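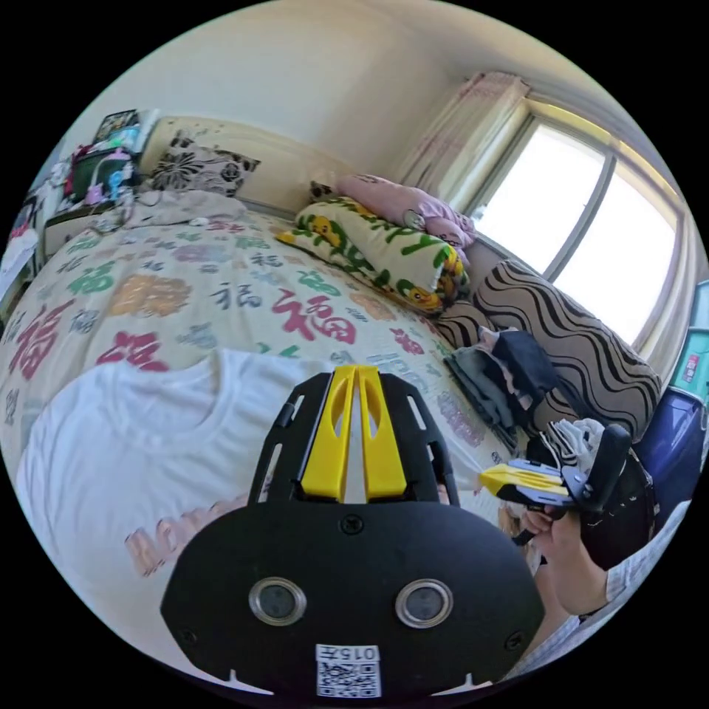
4.2 How people talked about making the bed

We had not planned to ask about beds at all. The interview guide we took into the first homes in Pudside dealt with bedtimes, wake times, screens, and caffeine, which are the things sleep researchers have always asked about, and the bed itself came up only as the place where all of that happened. But people kept bringing it up on their own. They told us who made it, who didn't, how their mother had made it, and what they thought of people who left it all day with the covers thrown back. By the end of the pilot we had so much of this talk in our notes that we added a short set of questions, and those questions turned out to be the ones people enjoyed most (several went well past the hour we had promised them, and we were glad to stay).

Of the 116 adults who finished the full interview, most described making the bed as something they did without deciding to. It was folded into the first few minutes of the day, between getting up and putting the kettle on, and many had trouble telling us the steps until they acted them out with their hands. One retired bus driver stood up in his kitchen and smoothed an invisible sheet across the table for us. We mention this because it shaped how we worked afterward. From then on we asked people to take us to the bedroom, if they were comfortable with it, and to talk while they did the job.

Three of the themes from Section 3 show up most clearly in this material, and we take them in turn, though they overlap a good deal in real life.

The first is what we have been calling the closing of the night. People who slept badly were often the firmest about making the bed early. A woman in her fifties, who had been waking at four in the morning for most of the winter, put it this way: "Once the cover is up I can't argue with it anymore. The night is finished, good or bad, and I go downstairs." Others used nearly the same words. It would be easy to read this as simple tidiness, and for a few people it probably was, but the tone was closer to relief. Carroll, in her earlier work on shift nurses, noticed something very like it, and we lean on her term "shutting the door" in our coding.

The second is shared labor. In homes with two adults, the bed was usually made by whoever got up last, and this rule had almost never been said out loud. Couples were often surprised to hear each other describe it. Disagreements tended to be small and long-lasting - how far to fold back the top sheet, whether the pillows lie flat or stand up, who gets the heavier blanket - and they were told with a lot of laughter. In a smaller number of homes, the job fell to one person every day and was talked about with real tiredness. We return to those homes in Section 5, where they sit alongside what people said about laundry and cooking.

The third is the unmade bed as a permission. Younger people in particular described leaving it as a kind of weekend, even on a working day. A student told us that in February, during exams, her bed was "the only thing I didn't have to hand in." We liked this very much, and it also warned us against treating a made bed as a sign of good sleep. In our diaries the two were only loosely connected, as Figure 4 shows.

Figure 4. Self-rated sleep quality on mornings when the bed was made before leaving the house and on mornings when it was not. Based on almost 2,000 diary mornings. Entries with no rating are left out.

The difference between the two sets of mornings is small, and it shrinks further once wake time is taken into account. People who got up in a rush rated their sleep lower and also left the bed alone, and most of the gap seems to come from that. We also looked separately at the 30 people who kept the diary through a change of season, and found the same pattern. Bláthnaid Carroll, who read an early draft of this section, suggested that we look at naps as well, and we have done so in Section 4.3.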